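Tiempo de lectura: 3 minutos

Notas para la charla – puesta a punto de la celda de libros, Skodwood

Arrancar sin saludo largo. Preguntar quién tiene una celda que lleve un mes sin que nadie le toque la calibración. Esperar. Si alguien levanta la mano, pedirle el registro.

El folleto de Drondar dice que el brazo «se instala y se olvida». Llevo siete años poniendo celdas en marcha y todavía no he olvidado ninguna. Lo digo sin rencor, el brazo es correcto. Lo que no me creo es la frase.

La tarea: sacar un libro de un soporte de alambre y dejarlo plano en una bandeja. Parece una tontería y por eso la elegimos. Los libros en rústica se inclinan, se abren un poco por arriba y ninguno tiene el mismo grosor que el vecino. (No leer la hoja de requisitos. Está en el anexo y es aburrida.)

Primer punto, la referencia de la mesa. Zsófia Nyitrai insistió en tomarla tocando la superficie con la punta de la pinza y no con la cámara. Yo pensaba que era perder la mañana. Tenía razón en parte: la altura salió mejor, el giro salió igual de mal. Repetimos el giro con la plantilla y ahí sí. Enseñar las dos tablas, sin comentarlas demasiado.

Segundo punto, la iluminación. Un alambre blanco delante de una pared blanca es mal asunto para cualquier cámara de profundidad, diga lo que diga el proveedor. El módulo de Orkby perdía los separadores y devolvía huecos. La solución propuesta fue una actualización. La que usamos fue mover la lámpara. No afirmo que valga para otra sala.

Tercer punto, los dedos. Las almohadillas se limpian al empezar cada turno, con paño seco. Alcohol no: endurece la goma, o eso sostiene Gordon Hiebert, y no tengo datos para llevarle la contraria. Se cambian cuando resbala un lomo, no cuando lo dice el calendario. Llevamos más de 17 juegos gastados y sigo sin ver una relación clara con las horas de uso.

Posición de partida. Antes de cada tanda se colocan el soporte y la bandeja a mano, la bandeja pegada a la derecha del soporte, casi tocando la base. Los libros, uno por ranura y con el lomo al frente. Que se inclinen lo que quieran.
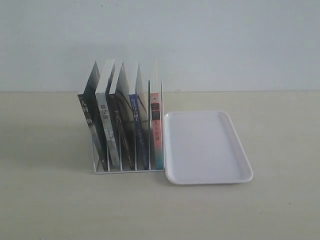 Y luego viene la parte que no sale en las demostraciones, que es volver a empezar. Si el soporte se ha desplazado un poco, la trayectoria grabada sigue siendo «válida» para el programa y mala para el libro. Smaranda Sandu propuso marcar la mesa con cinta. Yo prefiero medir otra vez. Seguimos discutiéndolo, así que si alguien de la sala tiene cifras, que las traiga en octubre.

Si preguntan por la tasa de éxito: no dar un porcentaje. Explicar qué contamos como fallo – un libro doblado es fallo aunque acabe en la bandeja – y pedir a Drondar que explique qué cuenta ella.

Cerrar con la lista de repuestos y el turno de preguntas. Ravinder lleva el micrófono.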